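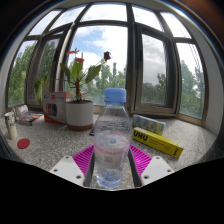 Water bottle and potted plant, granite windowsill.

Home Jobs Post an ad Saved Log in

Plant + windowsill helper wanted, part time, Drosgate building

Need someone from February, two mornings a week. Offices on three floors, lots of sills, lots of pots. Mostly red-flowering houseplants like the one in the photo, plus ferns on the third floor and a lemon tree that needs turning.

What you'd do: water, snip off the dead flowers and stems, wipe leaves, wipe down the granite (damp cloth, no spray cleaner please). Pick up bottles and cups people leave on the sills. Half full bottles get emptied in the kitchen sink, not into the pots!! Caps off, then recycling. Anything with a name on it goes to the front desk.

Pay is $60 a morning, paid every other Friday. Gloves and watering can here, bring your own snips if your fussy about them, I am.

No experience needed but must be ok with stairs, elevator is slow and sometimes out. Early start, done before the desks fill up. References nice, one is enough.

Ask for Judit Veres at the front desk or leave a note for Retno Halim, room 43. Say wich mornings you can do. Want to fill this before the holidays so dont wait.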